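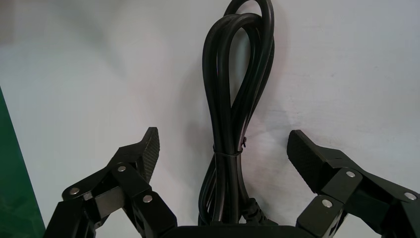
28th June
By Mwanaisha Bakilana

Search this newsletter Go

I've spent most of this month inside the grasp planner and I have opinions now, so you're all getting them whether you asked or not! If you only want the release notes, Breltasero 3 is up on the shared drive and Clellen still works with the old config files. The rest of this is me going on about cables.

We picked boxed computer accessories as the test case for the new version, and I was the one who said it'd be easy. A mouse has a nice solid body, the planner has handled stuff like that since March, fine. Then you get to the cord. Our perception code (Tisard, for anyone new) likes to draw one tidy blob around each thing it finds and hand over a center point. Do that with a folded cable and the center point can easily land in the gap inside a loop. So the planner sends the fingers to a lovely, confident spot where there's nothing but air.

My first fix was dumb but it got us moving. I threw out the center point for anything long and skinny and had the code look for the narrowest place where several strands run side by side. If there's a tie around the bundle, that's usually the spot. The wrist camera gives us a pretty good look at it on the way in, and I now let the planner change its mind once during the approach – once only, otherwise it dithers forever.
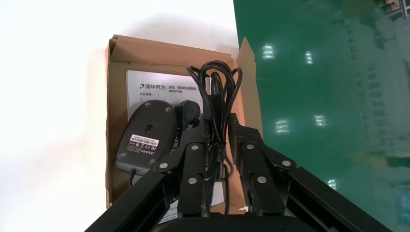 Cardboard was the other headache. Flaps stick out where the collision model doesn't expect them, and the old model treated every box as a neat open cube. I rewrote that part so each flap is its own flat piece with its own angle, and the arm plans a path around it. It's slower. A plan used to take 97 milliseconds and now it takes 471, which made me wince, but I'd rather wait half a second than squash a box. Muriithi (our replay tool) is where I go to stare at the bad plans, and it finally lets you scrub backward without crashing. Thank you to whoever fixed that, I owe you a coffee.

Printed sheets inside the box are still a mess, by the way. Tisard sees all those rows of text and wants to split one page into lots of little objects. I've got a filter that merges them by plane and it mostly behaves, as long as the camera isn't moving too fast.

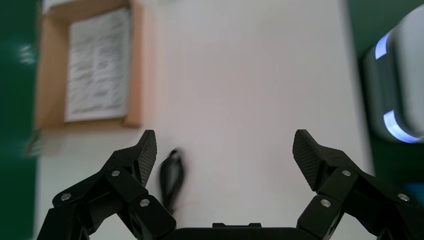
Gripper open over the white tabletop, with the boxed sheet at upper left.

Blur is next on my list. Right now every frame counts the same, sharp or smeared, and that's silly. I want a simple sharpness score so the planner can lean on the good frames and mostly ignore the rest. I have almost 108 clips tagged for testing it and would happily take more, so if you've got logs with fast wrist moves in them, drop them in the Clellen folder and tell me which config you ran. Please don't rename the files, the loader is picky and I haven't gotten around to fixing that either.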